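The Return of the Pantry Shelf

For most of the last half century, the household pantry was a matter of little public interest. Food came in packets, the packets went into a cupboard, and the cupboard door was closed. In the town of Bakholm, that habit has begun to change, and the local housing association has taken notice.

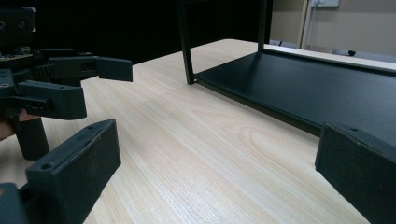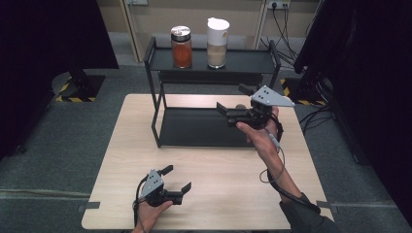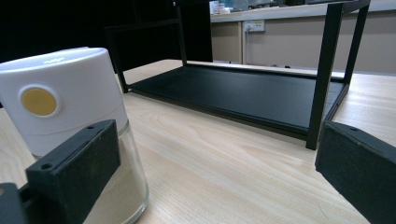 Light wood tabletops.

The association manages 2955 homes, the majority of them built with narrow kitchens and no separate storage room. When it surveyed its tenants in April, it expected complaints about heating and parking. Storage for dry food ranked above both. Respondents wrote of flour kept under beds, of rice bought twice by mistake, and of spices found years after anyone remembered buying them.

The findings led to a program known as Priris, under which tenants may apply to have a shallow pantry fitted in a hallway or beside the kitchen door. Each unit is no deeper than a dinner plate. The designers held that a deep shelf hides whatever stands at the back, and that food which cannot be seen is seldom eaten. Early trials in two apartment buildings supported that view. Tenants reported that they shopped less often and threw away fewer opened packages.

The idea is an old one. Farmhouses in the district once had a cool room on the north side, with stone shelves and a small window covered in mesh. Dried peas, oats, salt and preserved fruit were kept there through the winter. The rooms disappeared gradually as refrigerators became common, and many were turned into bathrooms during the renovations that followed. A few remain in the older streets, where they now add to the asking price of a house.

Retailers have responded in their own way. Falcão, a grocer on the main square, has set aside a wall for goods sold by weight. Customers bring their own containers, have them weighed at the counter, and fill them with beans, lentils, grains or dried fruit. The shop opened with nine varieties and has since widened the choice. Its managers acknowledge that the system is slower than the ordinary checkout, and that on busy mornings the line reaches the door.

Household advice has also come back into demand. The adult education center at Flenard offers an evening course in home storage, covering labels, rotation of stock and the control of pantry moths. Its instructors recommend writing the date of purchase on every container and placing new supplies behind old ones. Flour should be bought in amounts that can be used within a season. Nuts keep better in the refrigerator.

Not every tenant has welcomed the change. Some have objected to the loss of wall space, and others point out that buying in quantity requires money at the start of the month. The association has agreed to review the cost of the units before the next buildings are fitted, and applications for the second round remain open.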